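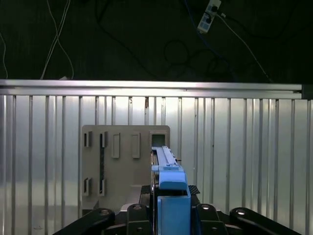 A robot lines up a light blue bar with a square opening in a board.

Home Topics Machines Space Oceans Teachers Glossary

How Robots Learn to Put Things Where They Belong

Think about putting a key into a lock. You look for the keyhole and move the key toward it. If the key bumps against the metal, you shift your hand a little and try again. Most people can do this in the dark, with one hand, while talking to a friend.

For a robot, the same job is difficult. A part must be in the right place and turned the right way before it will go in. If it is tilted even slightly, it may get stuck. Engineers call this kind of work insertion, and it is studied in laboratories in many countries.

At the Urberg Center for Machine Learning, a team has been working on insertion through a project named Hitutow. The project asks a simple question: can a robot become better at one insertion job by practicing a different one?

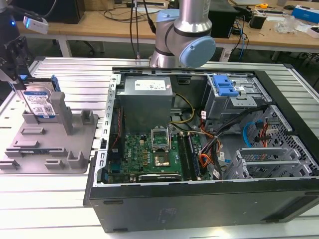

Words: Princess Quiambao
Urberg Young Readers' Desk
30/11/2020

The project uses two kinds of work. The first takes place on a practice board. The board has slots and openings of different shapes, and the robot must bring a part to the correct one. The second kind involves the parts of a desktop computer. A hard drive, the part that stores files, is held upright in the robot's gripper, with a gray plastic tray below it. Nearby, the computer case lies open on its side, so its green motherboard and its wires can be seen.

How does the robot learn?

The robot begins by copying. A person guides it through the job many times, and a computer records every movement. Each recording is called a demonstration. The team collected 300 demonstrations on the practice board. For the hard drive, it collected only 60.

The computer then searches the recordings for patterns. It compares what the cameras saw with how the robot moved at that moment. The set of rules it builds is called a policy. When the robot works by itself, the policy tells it what to do next, many times every second.

Why is there a camera near the gripper?

A camera that watches the whole table can show where things are. It may not see the last small gap between a part and its opening, as the robot's own arm can block the view. A camera at the wrist travels with the gripper and looks closely at the part being held. The policy uses both views together.

What did the team find?

The researchers tested two policies on the hard drive. One had learned from the hard drive demonstrations alone. The other had learned from the practice board first. Each policy was given 14 tries. The policy that had practiced on the board succeeded 12 times, and the other succeeded less often.

This result suggests that some skills can be carried from one job to another. Lining up an edge is useful for many shapes. The team is careful to note that 14 tries is a small test, and that a different part might give a different result. More tests are planned with cables, which bend and are harder to hold.

Words to know

Gripper: the part of a robot that holds objects.
Motherboard: the large circuit board that connects the parts of a computer.
Policy: the rules a robot follows to choose its next movement.

More from this section
What Is a Sensor?
The Espinoza Maze: How Machines Find a Path
Flotus, the Robot That Sorts Seeds
Why Do Computers Need Fans?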